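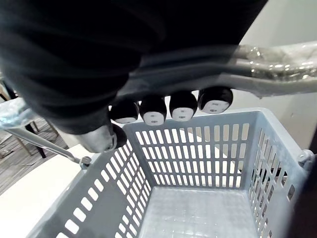
4. What people told us about leaving the film on

4.1 Getting people to talk about plastic

I'll start with a confession, which is that I expected this part of the study to be dull. The first round of work in Stanby had given us a nice tidy picture of which things in the home keep their protective film (television edges, fridge handles, the little window on the washing machine, remote controls by the drawerful) and I thought the interviews would simply put some colour on it. People would say "I never got round to it" and we would all go home. Some did say exactly that. But most of them wanted to talk, and talk at length, and more than one went off to fetch something from upstairs to show me!

We posted 3,000 cards through doors in Stanby and Mostance in August, and 743 households filled in the short form on the back. From those, Inna Polishchuk and I picked 117 for a proper sit-down interview at home. We tried for a spread of ages and types of housing and mostly managed it, although people living alone in Mostance are thinner on the ground than I would like (see 4.6). Everyone we interviewed was asked to keep a diary for a month, noting each time they touched, picked at, smoothed down, took off or put back any kind of protective covering. We ended up with 2,709 entries. Inna has read all of them twice. I have read all of them once and the funny ones several times.

A word on terms, as reviewers of an earlier draft were cross with us about this. By "film" I mean thin clear or nearly clear plastic that arrives on or around a new thing and was put there by whoever made or sold it. I don't mean cling film from the kitchen drawer, and I don't mean the stick-on screen covers people buy separately for their phones, although plenty of people we spoke to saw no difference at all and I can see why. Clear film sits in an odd spot between packaging and thing. A box is plainly a box. You can't carry on using a kettle in its box, but you can use it for years with the film on the base, and one couple in Stanby had.

4.2 Tight film and baggy film

The first thing that came out of the interviews, and which we had completely missed on the form, was that people sort film into two kinds. There is tight film, which clings flat to a surface and which you may not notice until a corner lifts. And there is baggy film, which goes round something and crinkles. Nearly all the writing on this subject (what there is of it) is about the tight kind, and so was our form, which I now regret.

Baggy film is noticed in quite a different way. It makes a noise when you brush past it, for a start. It also catches the light, and people went on about this far more than I had expected. Words like "twinkly", "glary" and "cheap-looking" turned up again and again in the diaries, very often about the same sort of covering. A lamp stand with its wrapping on was "lovely in the evening" to one woman and "like living with a crisp packet" to her husband, who wrote in the same diary in a different pen.

Figure 1. Crinkled clear film around a pale grey bar. Note the small bright glints in the film and, beside it, how little light comes back from the folds of the dark fabric.

I find Figure 1 handy for making the point, as the contrast is so strong. The fabric mostly swallows the light and gives back a faint grey highlight along its lower edge. The film throws off little sharp points of brightness wherever it has creased. If you were asked to name the cover in that photograph you might well choose the fabric, which is the larger of the two by a long way, but the film is what glitters. Cloth covers hardly ever came up in the diaries as a nuisance, even when they were big and dark and took up half a hallway. Small scraps of baggy film came up all the time.

Inna's view is that the glinting keeps the covering in mind, so that people have to decide about it over and over again, whereas with tight film they decide once or never. I think there's a lot in that, though I'd put more weight on the noise than she does. We have agreed to differ and to test it properly in the next round.

4.3 "It's still new"

By far the most common reason given for leaving film on was that the thing was still new. I asked everyone who said so how long a thing stays new, which I thought was a cheeky question and which nearly everyone took perfectly seriously. The answers had very little to do with months or years. A thing stays new until it has been scratched, or until the next one comes out, or until the person who bought it stops mentioning what it cost. One retired bus driver in Mostance told me his cooker would stop being new when his daughter moved out, and that he meant to take the film off the control panel that same afternoon as a sort of treat.

There was a bit of a split over who the newness is for. In some homes it's kept up for visitors, who will see that the thing is looked after. In others the film comes off in a hurry when visitors are due, and in a few cases (my favourites) it goes back on once they've left. I hadn't realised anyone put film back on. The diaries have plenty of it, usually with a note of how annoying it was and how it never sits right the second time. Several people used tape. One used a hair grip, and said it had worked well enough until the hoover got it.

4.4 Shops and the blame for it all

I was curious whether the shops had anything to do with it, so one morning I went and stood about in Sandu, the big household shop on the edge of Mostance, and pretended to be interested in bins. Nearly everything on display had its film on. The staff told me, very kindly once I had owned up, that customers don't like buying the display item if the film has gone, even at a good price, and that they'd sooner knock money off something with a dent in it than something that has been peeled. I have no figures for this and I pass it on as it was told to me.

People in the interviews were quick to blame the shop, or the maker, for not saying what to do. Hardly any instruction leaflets mention the film. A reader of our first report sent us the leaflet for a Pilel fan heater that does, in a box on the back page and in very small print, and it was so unusual that Inna pinned it above her desk. We did wonder whether a plain "peel me off" tab would settle the whole business. When I tried the idea on people they were fairly lukewarm. They know it comes off. They would like to be the one who says when.

4.5 The pleasure of taking it off

I don't want to give the impression that everyone is clinging to their plastic for dear life. Lots of people can't wait to get rid of it, and the diary entries about peeling are some of the happiest bits of writing I have ever had to code. There are capital letters. There are drawings. In shared homes there are real rows about who gets to do it, and in a good many families the job goes to the youngest child, or to whoever has had a bad week. One student house in Stanby kept a list on the fridge (the fridge still had its film on, as they were saving it for the end of exams).

Baggy film gives no such pleasure, apparently. It gets cut or torn, it comes off in bits, and it goes straight in the bin. Nobody drew a picture of it. If we are right that baggy film is the more bothersome kind to live with and also the less enjoyable kind to remove, then we have a small puzzle about why it gets left on at all. My best guess, from the way people talked, is that it tends to be on things that are awkward to unwrap: long things, jointed things, things already fixed to a wall before anyone thought about it. You'd have to go and find the scissors. A good few diaries have an entry that says "need scissors" and then nothing more on the matter for the rest of the month.

4.6 Things I'd treat with care

The diary will have changed what people did. Several told us so, and one man peeled every single thing in his house on Wed 8 June, months before we arrived, after filling in a pilot version of the form, and was then rather stuck for anything to write down. We kept him in for the interview and left his diary out.

We also leaned heavily on people who enjoy talking about their homes. The households that sent the card back and then turned down an interview had, going by their forms, less film about the place than those that said yes, so I would not take anything in 4.3 as a measure of how common film-keeping is. It's better read as an account of how it feels to those who do it. And as I said, Mostance gave us too few people living alone, which matters a good deal for 4.5, where so much hangs on having somebody to squabble with. Inna is going back with a shorter form, one that asks about baggy film on the first page.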